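Notebook, bench 2, Toom workshop
October 2023, Wednesday
Written by R. Lukoševičius

Today I worked on the rules for the packing table. We have the general safety sheet from Iston on the wall, but it says almost nothing about how to run a session when a person sits close to the arm and the objects are soft bags. So I write down what we agreed, and what I still want to ask.

Speed. Limit for the arm when someone is within reach of the table stays at 100 mm per second. Last week Kovik cell was running at 252 and the settings file was copied to our bench without reading. I changed it back and put my initials in the header of the file. Please, if you copy settings, read the first page before you press start. It is a short page.

Force. For foil bags I set the grip limit low, 32 on the controller scale. The number has no unit in the menu and the manual from Flostudau does not explain it. I have asked them by e-mail, no answer yet. Until they answer, we treat it as our own number and do not compare it with other benches.

Before the start:
- Emergency button is pressed once and released, and the person who will sit at the table does this himself or herself. Not the colleague at the computer.
- Gripper fingers are wiped with a dry cloth. No alcohol on the pads, it makes them hard after some weeks.
- The table is fixed to the floor plate. I found one bolt missing on Monday and replaced it.
- The handle of any basket counts as an obstacle and must be in the model. A tall handle is the thing the planner forgets most often. In May we had a contact with one and the log shows no warning at all, only the torque going up.

During the run:
- Hands stay behind the tape line while the arm has power. If an item falls, it stays where it fell until the arm is paused. I know this is slow.
- Glass and opened packages do not go on the table. Tins are allowed, but only at the back, and the arm is not allowed to pick them with the present fingers.
- Food used for tests is not eaten afterwards. Write TEST on the bag with a marker when the session is over, and it goes to the grey drawer.

Stopping. We had a small discussion about who may stop the arm. My opinion is that everybody may, also visitors, and we do not ask for a reason in the moment. The reason is written later in the log, one line is enough. The draft from Iston says "authorised operator only" for the pause command. I think this is a mistake in the text, or maybe they mean restart. For restart I agree, it should be one person, and this person must look at the table first, with the eyes, and not on the screen.

Log. Each session gets one line: name, start, end, settings file, stops. If there were no stops, write 0. An empty field can mean two things and I spent a long time with the May entries for this reason.

Still open:
- Ask Flostudau again for the unit of grip limit.
- New tape for the line, the yellow one is coming off at the corner.
- Is 100 mm per second also the limit for lowering into a basket? I would prefer slower there, but I have no measurement to support it.
- Send my comment on the pause command to Iston before the draft is closed.

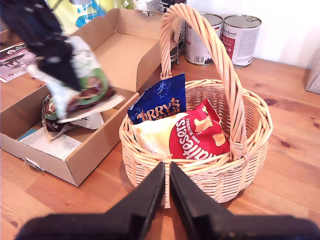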